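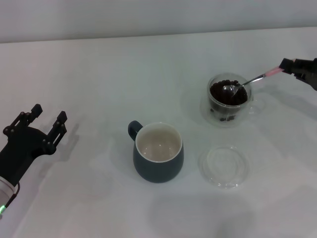 Page last changed: Sep 12, 2020

Grellance Flag Football League: Frequently Asked Questions

These are the questions that keep landing in the league inbox, with the answers we keep sending back. Please read them before writing. We will know if you didn't.

Do I have to be any good?

No. Have you seen us play? The upper division has a few people who can run a proper post route, and the lower division has people who will tell you at length about the one they ran in high school. Put down an accurate skill level on the form and we'll place you accordingly. Everyone writes "intermediate," so if you could use a more specific word, please do.

How do I sign up without a team?

Register as a free agent. Captains with open spots pick from the list first, and whoever is left becomes a team of their own. These leftover teams do surprisingly well, mainly by having no history of arguments to fall back on.

The form says I'm registered as "User." Is that me?

Probably. The sign-up page fills in "User" if you skip the display name, and it has printed exactly that on more than one roster. Log in, go to your profile and change it before rosters lock. If you leave it, the referee will call you User all season, and so will your teammates, with feeling.

How many players are on the field?

Seven a side. You can start with five, and below that it's a forfeit. Your roster can go up to 14, and we suggest filling it, given what happens to attendance in July.

What are the blocking rules?

Screen blocking only, with your hands at your sides or behind your back. You may stand in someone's way. You may not extend your arms, lower a shoulder or describe what you did as "basically a screen." The penalty is ten yards from the spot.

Can the quarterback run?

Only if rushed. Once a defender crosses the line of scrimmage, the quarterback may take off. Until then he or she has seven seconds to throw, counted out loud by the referee. Complaints that the referee counts fast come only from quarterbacks. Complaints that the referee counts slowly come from everybody else, so we consider the matter balanced.

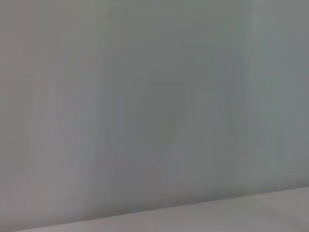 Photo: Hutsuliak

What do I wear?

Shorts or pants without pockets. Fingers go into pockets and don't always come out the way they went in. Molded cleats are fine, metal spikes are not. Flags must be worn one on each hip with your shirt tucked in, including you, and including that shirt.

Who supplies the flags and the ball?

We supply flags. Each team brings its own ball and uses it on offense. If you lose a flag belt, the replacement comes out of your team deposit. If you take one home by accident, bring it back and we'll say no more about it than we can help.

Where are the games?

At Flakano Park, on the two fields past the parking lot. For directions, aim your phone at the park and not at the league's mailing address, which is P.O. Box 3154 and has very limited end-zone space.

How many spectators can come?

The park allows some 900 people on the grounds. We have never tested this limit. Bring your family, bring a chair, and stay two yards back from the sideline, where receivers tend to arrive without much steering.

What happens if it rains?

We play in rain. We don't play in lightning, or when the park closes the fields. Cancellations are posted on the schedule page by 4 p.m. on game day. Please don't email at noon to ask whether it will rain.

Can I get a refund?

In full until rosters lock, half until the first game, nothing after that. Injuries are handled case by case with a doctor's note. Being moved to wide receiver is not an injury.

How do playoffs work?

The top four teams in each division qualify. Ties are broken by head-to-head record, then points allowed, then a coin toss, which both captains must attend. Overtime is one play each from the five-yard line, repeated until somebody scores and somebody else doesn't.

Can I appeal a call?

Your captain can ask the referee to explain a rule. Judgment calls stand. Video from your cousin's phone will not be reviewed, however steady your cousin's hands are.

Related pages

League rules (full version)
Free agent sign-up
Schedule and field closures
Roster changes and deadlines
How to become a referee
Lost and found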